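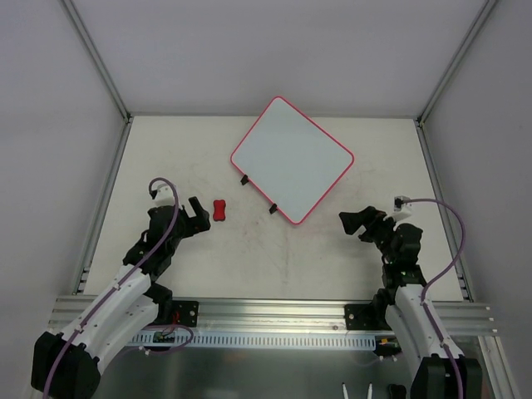

A blank whiteboard with a red border, set at an angle

Zistuvham is a single-player exploration and puzzle video game developed by Ekpo, an independent studio based in Zudthorpe. It was funded in part through a crowdfunding campaign and was released for Windows, with Linux and Mac versions following later. The game is played from a first-person view and is set in a flooded mining town whose streets and tunnels change with the level of the water.

Gameplay

The player explores the town on foot and by raft. The map is made up of 168 connected areas, most of them small, grouped into eight districts. Each district has its own pump house, and running a pump raises or lowers the water in that district and sometimes in the ones next to it. Lowering the water opens cellars and tunnels. Raising it lets the raft reach roofs, upper windows and the old cable line.

There is no combat. The player can drown, but doing so only returns them to the last pump house visited, with all items kept. Notes, valve keys and sections of the town map are the main things to collect. The map is blank at the start and fills in only where the player has found the matching section, so an area can be visited many times before it appears on paper. Players can write their own marks on it, and the marks stay in place when the water level changes.

A separate mode called Long Shift unlocks after the main story. It gives the player 90 minutes to drain the whole town, starting from a random pump house. Progress in this mode cannot be saved.

Development

Ekpo began work on Zistuvham as a short prototype with a single building and one pump. The studio built its own engine, Lina, after finding that the water in the prototype slowed down badly once more than a few rooms were joined together. Lina treats each area as a container with a fixed floor height and a list of openings, and works out the flow between containers when a pump or gate is used. Waves and ripples are drawn on top and have no effect on play.

An early plan called for a day and night cycle. This was dropped when testers had trouble telling whether a place looked different on account of the light or the water. The released game takes place under a gray morning sky throughout, apart from the ending.

Crowdfunding

The campaign opened in September with a playable demo covering the first district. Its base goal paid for the Windows version. Two stretch goals were listed: the first covered the Linux and Mac versions, and the second added an eighth district, the Upper Works. Both were met, the second on the last evening of the campaign.

Rewards included a digital copy, the soundtrack and a boxed edition limited to 500 copies. The box held a disc, a folded cloth map and a printed manual. Shipping of the boxed edition was delayed by a printing error in the manual – two pages of the valve chart had been swapped – and backers received a corrected sheet by mail.

Release and updates

The Windows version came out first, without the Upper Works, which was added in a free update. The same update brought remappable keys, larger subtitle text and an option to turn off camera sway on the raft. Linux and Mac players received the complete game at once. A later patch fixed a fault that could leave a tunnel gate in the third district permanently shut.

Reception

Reviewers praised the layout of the town and the sound of the pumps and moving water. The map system divided opinion. Some found it satisfying to fill in, while others complained of long walks back through areas they had already drained. The Upper Works was considered harder than the rest of the game, and several reviews advised leaving it until last. Long Shift later drew a small speedrunning community, which keeps separate records for each starting pump house.

See also

Lina (game engine)
Ekpo (studio)
Stretch goal
Environmental puzzle game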